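Filed under: Course materials / Small Spaces, Session 4
Reading time: 3 min

Raised shelves and small dishes: notes for the session

These notes go with the reading on worktop storage. Read them before you come, and bring a tape measure.

The standard advice for a crowded worktop is to build upwards. Put in a raised shelf, a sort of miniature table with legs at either end, and you are told you have gained a second surface. The Flanetach catalogue we looked at in March says a shelf like this "doubles your counter". I would like you to be suspicious of that sentence. A shelf adds its own top, minus whatever you can no longer reach comfortably underneath. The part below is still there on paper, but anything taller than the legs has to go elsewhere, and anything pushed to the back tends to stay at the back.

Ademir Toledo, whose chapter you have been set, is kinder to the raised shelf than I am. He argues that it works well for small dishes, because they are low and can be stacked on top or slid below. I accept the first half. The second half depends on the dishes, and he writes as if every dish were a plain round bowl of one size.

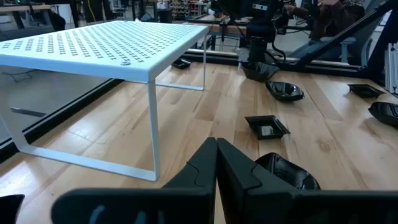 Serving dishes sold for sauces, nuts and olives are very often square with a flared rim, or oval, or leaf-shaped. They look good on a table with guests round it. Put away, they are a nuisance. A square dish will sit inside another square dish of the same pattern, but a leaf will not sit inside a square, and a deep angular bowl will take a shallow one only if you don't mind it rocking. Mixed shapes in one colour, black for instance, give the impression of a set and store like a jumble.

So before anyone buys a shelf, do the dull part first:

- Put everything out on the bare worktop, spaced so that nothing touches.
- Group by shape, ignoring size.
- Try stacking within each group, and write down which stacks stand up by themselves.
- Measure the tallest stack and compare it with the clear height under the shelf. Use the clear height, measured below the top, as shops like to quote the overall one.

If the stacks don't fit below, they go on top, and you should then ask what the lower space is for. "Bits and pieces" is not an answer.

A word on perforated tops. The Sirkesa leaflet claims that a pattern of holes "lets the shelf breathe". Perhaps it does. Holes let drips through to the wood underneath, which matters if you put dishes up there damp. They also hold crumbs round the edges, and a small cut-out is slower to wipe than a flat sheet. I have yet to see a leaflet mention this. A folded rim is more useful in my view - it stops a glossy dish sliding off when you reach past it.

Exercise for next time (20 minutes, in pairs). Take one stretch of worktop 100 cm long. Arrange your dishes on it without a shelf, then with one. Time how long it takes your partner to fetch a named dish from each arrangement and return it. Record both figures, including the ones that spoil your argument.

Reading: Toledo, the chapter on low storage. Skip the section on hooks, we will do that with the Trindade kitchen plans.

Tags: worktops, tableware, storage, handouts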